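Tablecloth

A tablecloth is a piece of cloth laid over a table, either to protect the surface or as decoration. It may cover the whole top and hang down on all sides, or cover only part of it. Related items include the runner, a long narrow strip placed down the centre, and the placemat, which serves a single diner. In Australian and New Zealand homes the tablecloth is now mostly an everyday or holiday item, although formal cloths are still used in restaurants, clubs and reception halls.

History

Linen was the usual material for table coverings in Europe through the Middle Ages. Diners in wealthy households often wiped their hands on the overhanging part of the cloth, a habit that faded as separate napkins became common. White was favoured because it could be boiled and bleached without losing colour, and a clean white cloth was a sign that a household could afford the labour of laundering it.

Damask, a reversible figured weave, was produced in linen for the table from the late medieval period. Cotton became more widely available during the industrialisation of textile mills, and by the nineteenth century printed and checked cottons were within reach of ordinary families. Oilcloth, made by coating fabric with boiled linseed oil, was a common kitchen covering until it was largely replaced by vinyl in the twentieth century.

Materials and weaves

Linen is strong and absorbent but creases easily. Cotton is softer and cheaper, and is often blended with polyester to reduce ironing. Polyester cloths dominate the hire trade, as they hold their colour and dry quickly. Vinyl and coated cottons can be wiped down and are popular outdoors.

Plain weave is the most common structure for informal cloths. Ribbed cloths have raised lines running in one direction, produced by using thicker or grouped yarns, and tend to hide small marks and creases better than a flat surface. Their texture also gives some grip under plates and cutlery, though crumbs can lodge in the grooves.

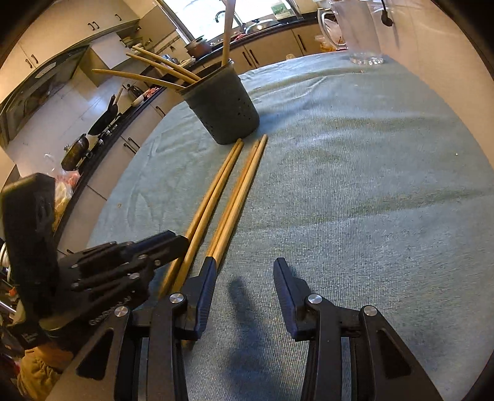 Sizing and overhang

The size of a cloth is worked out from the table top plus the overhang, or drop, on each side. A drop of 30 centimetres is usual for casual dining. For a round table 100 centimetres across, this calls for a round cloth 160 centimetres in diameter. Banquet cloths may reach the floor. Tables with rounded edges or corners can take a square-cut cloth, but the corners will hang lower than the sides.

Care

Stains are best treated before washing. Red wine and berry juice are usually rinsed in cold water first, while candle wax is left to harden and then scraped off. Linen is ironed while slightly damp. Cloths kept for occasional use are often rolled – folding along the same lines for years can weaken the fibres.

In popular culture

The tablecloth trick, in which a cloth is pulled from under a set table without upsetting the crockery, is a familiar stage act and a classroom demonstration of inertia. It works best with a smooth, hemless cloth and heavy dishes.

See also

Napkin
Placemat
Damask
Table setting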